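June, late evening

Bundeo finally changed its pricing page today. The free tier stays, but it is now capped at 300 saved items per account, and the paid tier has been split into two. No announcement went out beforehand. I found it because the help pages were updated first and the old limit had gone from the section on exports.

I have 515 items saved, so I am over the cap. According to the notice in my settings, nothing will be deleted, but I can't add anything until I drop below the limit or pay. Spent the first part of the evening reading the terms against the copy I kept from last year. Two clauses are new. One lets them show sponsored posts in the main feed of free accounts. The other allows "aggregate activity" to be passed to commercial partners, with the partners listed on a separate page. That page currently has one name on it, Carnex.

Carnex sells audience reports to shops, so the direction is fairly plain. Bundeo had two rounds of funding and has never, as far as I know, published a revenue figure. Hosting for that many pictures can't be cheap. I would sooner see a subscription at a sensible price than a feed full of adverts, but most of the people I follow there will not pay for anything, and a network of paying members only would be very quiet. 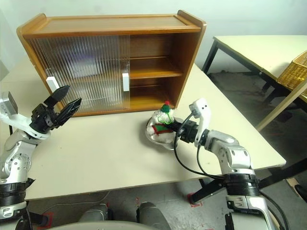
Ran the export at 21:40. It took 23 minutes and produced 4 archive files, one of which would not open. Second attempt was fine. The posts come out as plain text with the dates intact, but replies are stored in a different file with only an internal number linking them to the parent post. I wrote a short script to join the two. It works for everything except replies to accounts that have since been closed, which end up with no parent at all. I have put those in a folder of their own for now.

Looked at Burent again as a possible replacement. Sign-up is simple and the search is much faster. Against it: no import tool, no way to mute a word, and the company behind it, Ekström, has already shut one service that I used. They gave a month's notice on that occasion – reasonable, though the export only covered text.

Decision for the moment is to stay on the free tier, thin out the old saved items and keep a local copy. Sponsored posts start with the next app update. I have switched off automatic updates on the phone.

To do: rerun the export at the end of the month, check the partner page again, find out whether the script copes with accented characters in user names.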